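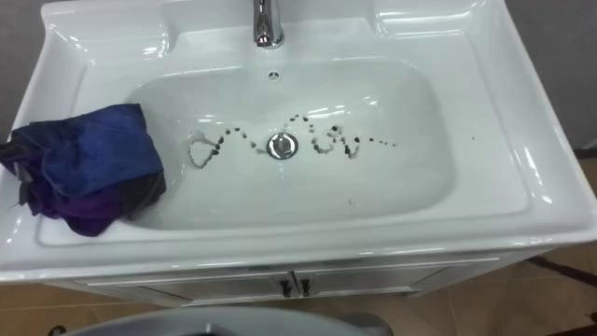
**Club de Lectura Betancur · hilo de junio**

1/ Terminé anoche *Las mareas de Guvatcombe*, de Cinzia Donati, y necesito hablar de esta novela con alguien YA. Abro hilo, sin destripes del final (lo juro).

2/ Va de un pueblo costero que vive del faro y de una fábrica de conservas cerrada. La protagonista vuelve en enero a vaciar la casa de su tía y encuentra 60 cartas sin abrir. ¡Y tarda media novela en abrir la primera! Qué manera de tenerme en vilo.

3/ Los diálogos son una maravilla. La gente se interrumpe, cambia de tema, contesta a lo que le preguntaron tres páginas antes... como en mi casa, vamos. El capítulo de la cena lo leí dos veces seguidas. 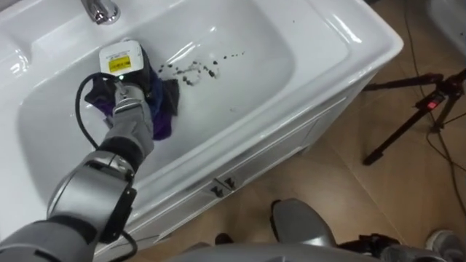 4/ ¿Hay que haber leído antes *Rorwood*, su primera novela?
Se puede empezar por cualquiera de las dos; solo comparten a un personaje secundario, el cartero.

5/ Eso sí, quien venga de *Rorwood* va a pegar un grito en la página 200. Yo lo pegué, y en el autobús.

6/ La traducción es de Jhonatan Rengifo y se merece un aplauso enorme. El dialecto de los pescadores podía haber quedado ridículo y suena vivísimo, con palabras que tuve que buscar y que ahora quiero usar a todas horas (¡«jaloque»!).

7/ Pega, porque alguna tenía que ponerle: el tramo del juicio se me hizo largo. Mucho abogado y poco mar. Luego remonta y ya no hay quien la suelte.

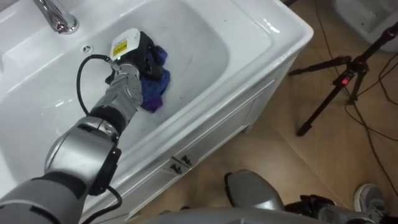

*Lavabo blanco y paño azul y morado.*

8/ La edita Plotside en bolsillo, con una primera tirada de 3000 ejemplares. La letra es pequeña pero el papel es bueno, y la cubierta verde es preciosa.

9/ En el club la comentamos el mes que viene, hasta el capítulo del temporal. Si vais más adelantados, tapad los destripes, por favor, que hay gente que lee despacito y con toda la razón.

10/ Y contadme: ¿sois del equipo de la tía o del equipo del farero? Yo empecé en uno y acabé en el otro. Os leo en respuestas 📚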